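Jiritz Freight Notes

README, last revised 2025-08-30

What is in here

2,587 short records of shipping damage claims, collected from small sellers who mailed goods in cardboard boxes and later wrote down what went wrong. One row per parcel. The file is plain comma-separated text with a header line. Maintainer: Dolores Strickland.

I took this collection over from the Pisum project in March. The old README called it "a comprehensive picture of why parcels fail." I have removed that sentence. The collection is a picture of why sellers think parcels fail, written down by people who were annoyed and in many cases trying to get their money back. Please read every column with that in mind.

Columns

parcel_id — a plain number. Gaps in the sequence are parcels withdrawn by the seller. We did not keep the reasons.

box_grade — single wall, double wall, or unknown. Most sellers copied this from the supplier's listing. I have bought boxes from listings like that and I would not bet on them.

box_reused — yes, no, or blank. Blank does not mean no. The Pisum people treated it as no in their summary table and got a very cheerful result about new boxes, which I can't reproduce once the blanks are left out.

fill — paper, air pillows, foam, peanuts, none, other. Free text before my time, sorted into these groups by hand. "Other" includes shredded mail, old towels and a lot of plain illegible notes.

tape — number of strips over the bottom seam, as reported by the seller. Nearly everyone says three. I don't believe nearly everyone uses three.

damage — none, crushed corner, split seam, punctured, wet, contents only.

claim_paid — yes, no, pending. Pending rows were never updated and should be treated as missing.

comment — whatever the seller typed, with names and addresses taken out.

How the records were gathered

Sellers filled in a web form. There was no check on the parcel itself, no weighing, and no visit to anybody's packing table. A seller with an intact parcel had very little reason to open the form at all, so the share of damaged parcels in this file tells you nothing about the share of damaged parcels in the mail. I keep seeing it quoted as if it did.

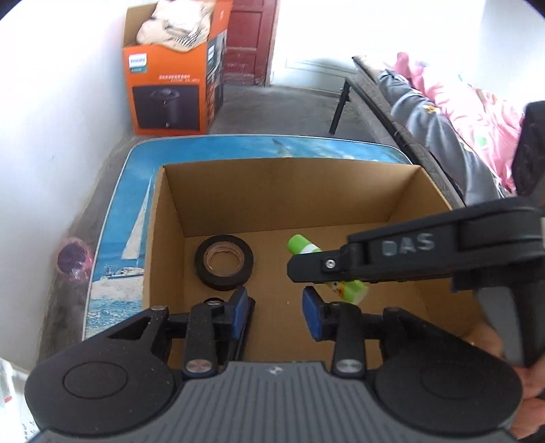 Aqeel Hashmi wrote in to say that this is too harsh, that a biased sample still lets you compare one kind of fill with another, and that his own shop switched from air pillows to paper on the strength of the file and has had fewer complaints.

Maybe so. It only works if paper users and air pillow users are equally likely to report, and ship the same sort of goods, and I have no evidence for either. The paper rows lean toward books. The air pillow rows lean toward glassware. Anyone can make paper look good by putting a paperback in it. I left his note in because others will make the same argument, and he is welcome to send me his complaint log.

Known problems

253 rows have a damage type but no box grade. They came in through the first version of the form, where the question sat below the submit button.

Some 8 sellers appear under more than one shop name. I merged the ones I was sure of and left the rest alone.

"Wet" covers rain, leaking contents and one long dispute over a porch. Don't use it as a weather variable.

The Flullimus subset (folder 2) was entered by the box supplier's own staff. Its double wall boxes do wonderfully. Use it separately or skip it.

The cost figures that used to be here are gone. They mixed retail price, insured value and what the seller felt the thing was worth — often in the same column.

Things people have asked for

A packing score. No. Arain has published one built on this file, and I was not able to work out how the weights were picked. Ask them.

A recommended box. Also no. If your parcels are arriving crushed, try a smaller box with less empty space and see whether the complaints drop. You will learn more from your own returns than from this table.

Carrier names. They were removed before I got the file and I don't have the key.

Corrections

Send the parcel_id, the column and what you think it should say. Rows get changed when the original seller confirms the fix. Otherwise I add a line to the notes file and leave the value as it was.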